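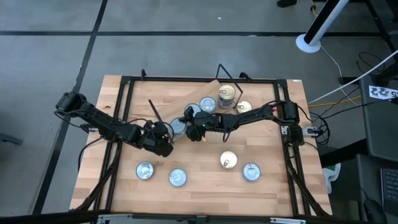 UMBERG, October

Trukeo Canned Goods is hiring table packers for the fall and winter season at our packing room in Umberg. These are part-time positions, paid by the hour, starting in November and running through the end of February. No experience is needed.

Trukeo sells canned food by mail. Customers put together their own mixed boxes from our list — vegetables, beans, fish, soups, fruit — and we pack them to order. We mail to 4,000 households, most of them in the Wokham area and the towns north of it. Orders go up sharply before Thanksgiving and stay high until the weather turns.

The work

Packing is done at butcher-block tables on a concrete floor. Cans are set out on the table for each order, checked against the order slip, and boxed. You will:

Read the order slip and bring the right cans to the table
Look over each can for dents, rust, swelling or a damaged label
Set aside anything that fails and write it on the hold sheet
Group the cans by size and pack the heavy ones at the bottom
Fill the gaps with paper, close the box and put the slip number on the lid
Wipe down the table at the end of the shift

A can with a small dent in the side is usually fine to send. A dent on the rim or the seam is not. We go over this on the first day and there is a chart on the wall. If you can't decide, put the can on the hold shelf and the shift lead will look at it.

Some of the time you will be restocking the shelves from the pallets, and on slow afternoons there is relabeling. Everyone takes a turn at breaking down cardboard.

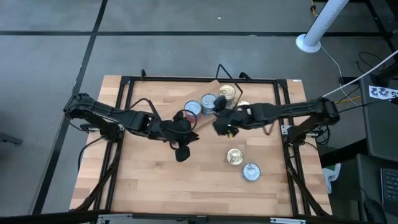

Please think about the floor before you apply. It is hard and you will be on it for most of the shift. Mats are provided at the packing positions but not along the shelves. Wear closed shoes with a thick sole. The room is kept cool, so a sweater or a vest is a good idea from December on. Loose scarves and long necklaces need to stay in your locker.

What we are looking for

You should be able to read small print on a label, stand and walk for a four-hour shift, and lift a full case of cans from the floor to table height. Steady and correct is better than fast. A box with the wrong can in it costs us more than a box that goes out an hour later.

You must be 18 or older. Spanish is useful but not required.

Hours and pay

Morning shift is 7:30 to 11:30, afternoon shift is 12:30 to 4:30. Most people work three or four shifts a week, and you can ask for all mornings or all afternoons. We are closed on weekends. Thursday is our main shipping day and we need everyone available for at least one shift on that day.

Pay is $18.50 an hour during the season. Packers who stay through the end of February receive an extra $100 in the last check. Parking is free. Employees can also buy dented stock at cost, sold by the case from the rack near the back door.

Two or three seasonal packers are usually kept on in the spring. If you would like to be considered for that, say so when you apply.

How to apply

Pick up a form at the front office, 278 Moncrieff Street, Umberg, weekdays between 8 and 4, or send a short letter to the same address marked "Table packer." Give us your name, a phone number, the shifts you want and the date you could start. A résumé is fine but we don't need one.

Interviews are short and held at the packing room. You will be asked to pack one practice box from a slip. If you worked for us in an earlier season you can skip the interview — write the year on your form.

The bus from Wokham stops at the corner of Moncrieff and Mill. The office door is on the Mill side.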